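## Mantenimiento del robot friegasuelos: lo que sirve y lo que no

Llevo dos años con un Mustalis en la cocina y desconfío de casi todo lo que se recomienda para cuidarlo. El fabricante vende un kit de limpieza que cuesta 44 euros y trae un cepillito, dos paños y un bote. El cepillito es un cepillo de dientes. Compre uno de dientes.

**Rodillo.** Sáquelo con el aparato apagado y en el suelo, boca arriba, sobre un trapo viejo. Los pelos se enrollan en los extremos, debajo de las tapas, y ahí no llega ningún "autolimpiado". Un descosedor de costura los corta en un momento. Las tapas entran en una sola posición; si hay que apretar, están al revés.

**Sensores de desnivel.** Paño seco de microfibra, nada más. He leído lo del alcohol, lo del limpiacristales y lo del vinagre. El vinagre dejó velo en uno de los míos y el robot estuvo una tarde entera negándose a cruzar la alfombra.

**Depósito.** Agua sola, 200 ml, y vaciarlo al terminar. Las pastillas perfumadas Clurkden atascan la boquilla, por lo menos la mía. Para desatascarla: aguja fina, desde fuera hacia dentro, y después dos llenados de agua templada.

**Ruedas.** Si avanza torcido, antes de pedir repuesto mire la rueda delantera. Se saca tirando, sin tornillos. En el eje suele haber hilo.

**Base de carga.** Contactos limpios con goma de borrar blanca. Lo de dejar medio metro libre a cada lado me parece exagerado, pero contra la pared y sin cables delante, sí.

### El mapa y los obstáculos

Después de mover muebles conviene borrar el mapa y hacerlo de nuevo. La aplicación ofrece "actualizarlo", y a mí esa opción me dejó una pared fantasma junto al taburete. También deja probar el recorrido en una cocina simulada, con un obstáculo suelto en mitad del suelo, antes de mandar el aparato de verdad.

Como ayuda para ajustar la distancia de frenado me fío poco: un suelo mate y liso es terreno fácil para cualquiera. Lo uso para ver si el valor nuevo es un disparate, y luego repito la prueba en casa con una zapatilla. 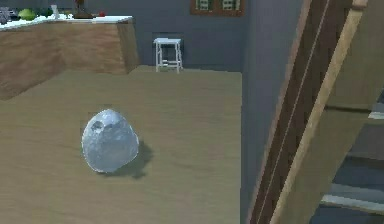
Mateja Yordanov escribe que a ella la simulación le ahorró bastantes golpes, y que el fallo estaba en otra parte: tenía el parachoques duro por un grano de arena metido en la ranura, así que ningún ajuste de distancia cambiaba nada. Lo pasó con el canto de una tarjeta y volvió a ceder por los dos lados.

Me lo creo. Apriete el parachoques con un dedo en el centro y en las dos esquinas - tiene que hundirse igual y volver solo. Si no vuelve, tarjeta, nunca aceite.

Sobre la escalera, sigo sin fiarme de los sensores. En la aplicación marco una línea prohibida a 33 cm del primer peldaño, y cuando salgo de casa cierro la puerta.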